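May 11, 2023

Got to the shared workshop a little after lunch and had the arm powered up before I took my coat off. The plan for the day was the same as it has been since October: get one donut out of a box on one tray and into a box on the other, and do it without leaving a thumbprint, so to speak.

I started by reloading the old settings from the Clorninico notebook. They were better than I remembered, so I left the speed alone and only changed the closing force. 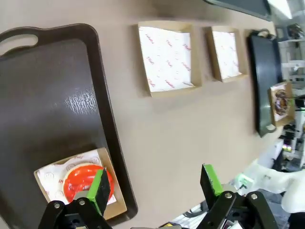
My trouble with the closing force is that one number has to do for every kind of topping. I brought it down by 8 percent and tried again. A glossy red glaze like the one beside the green pads is the worst case, as any slip or squeeze will show on it. The chocolate one over on the dark tray can wait. I wrote the new value on tape and stuck it to the controller.

After that I worked on the approach path. The Quaye planner likes to swing wide and come in low, and I want it to come straight down over a box. I set 3 waypoints by hand, deleted one, and put it back. The wrist now turns before it drops. It costs 2 seconds a cycle and I can live with that.
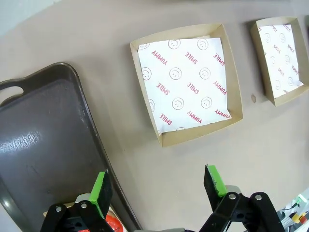 Is it worth planning the path on the big machine at home? For now it is, because the 3090 is already paid for and the workshop computer chokes on anything longer than a short run. I copy the files over on a stick and that works fine.

Coffee. Swept up crumbs. Tightened the bracket screws on both fingers again, and marked them with paint pen so I can tell next week if they have moved. I need to order more pads from Tadix before the current set wears through. The last order took forever.

Back at the arm I slowed the last inch of travel and made it pause before closing. I had been putting that off, as it meant going into the part of the code I like least. 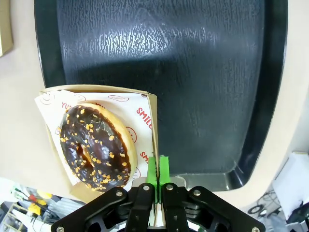

*Chocolate with crunchy topping, fingers closed beside it.*

Next job was boxes. They are light and they slide when a finger brushes a wall, so I want the arm to know where the walls are instead of guessing from the last run. I typed in the box size and added a small margin on each side. I still have no good plan for the paper liners. They don't lie flat, and the camera reads a lifted corner as a wall.

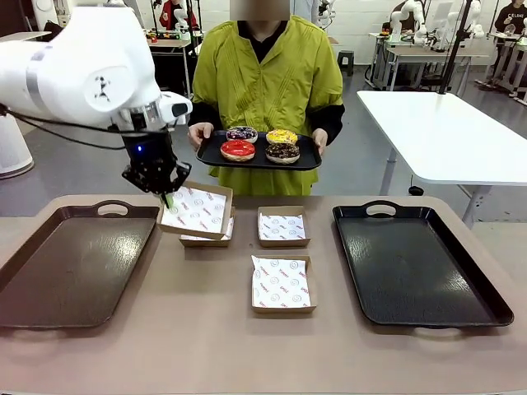 Ellar thinks I should quit fussing over the grip and fix the box positions first, with a plain wooden jig screwed to the table, and told me so twice. A jig would take an evening. I said I'd think about it, and then measured the table for one before I left.

Home by nine. Bring the long ruler and the good screwdriver next time.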